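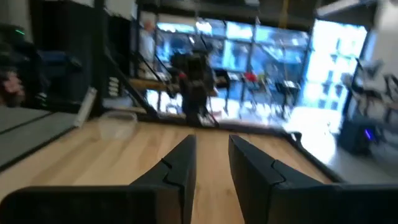 Week 3 handout: opening, closing and not crushing things

Hi everybody! These are my notes from Friday's session (9/12/25), cleaned up a little and with the parts I rushed through at the end written out properly. If you were at the Carnton trip you missed the gripper demo, so read the whole thing before you book a slot.

What we covered

Last week was all joints and coordinates. This week we finally got to the fingers, and I could talk about fingers all day. The pair on our arm are tapered, wide at the base and narrow at the tip, and the wrist camera looks straight out between them. Get used to that view! When you drive from the wrist camera the fingers are always in your way, one on each side, and the thing you want to pick up has to end up in the gap. Your far view gets blurry and bright if you're pointed at the windows, so don't try to judge distance from what's in the background. Look at the tips and at the grain of the tabletop.

I start everyone on a clear plastic container, and yes, I know it's mean. It hardly shows up against pale wood. Look for the light on the rim. If you can't find it on the screen, stop the arm, look up with your own eyes, and then go back to the screen (I still do this all the time).

Running a pick, the short version

Log in to Pomik and load the profile called week3. Not week2, which has the old speed limit in it.

Say "moving" out loud before you move. Every time, even if you think you're alone at the bench.

Open the fingers all the way, come in high, then rotate the wrist before you go down. Lots of you were going down first and rotating after, and that's how you sweep things off the table.

Close at force setting 40. The slider goes way past that and you don't need it for anything this month.

Lift a hand's width, wait, put it back down, open. That's one pick.

The homework

Each pair does 29 picks and saves the log. I want the failed ones too! A log with no misses in it tells me you deleted something, and the misses are what we'll be talking about next week. Put one line next to each miss saying what you think went wrong: too far left, closed early, wrist at a bad angle, whatever you've got.

Then read the Sæther chapter on two-finger grasps. You can skip the proof in the middle. The drawings of contact points are the good stuff, and the quiz question will come from those.

Odds and ends

Somebody asked how many picks we have in the class folder so far. It's 794, counting last year's group, and the Jomimar entry needs a lot more than that, so extra slots are open to anyone who wants them.

Please rename your logs before you upload. Pair number, then pick number. I spent most of an evening sorting files called "test" and "test final".

Next time: slipping, and how to tell from the finger gap that you've dropped something. Bring your logs.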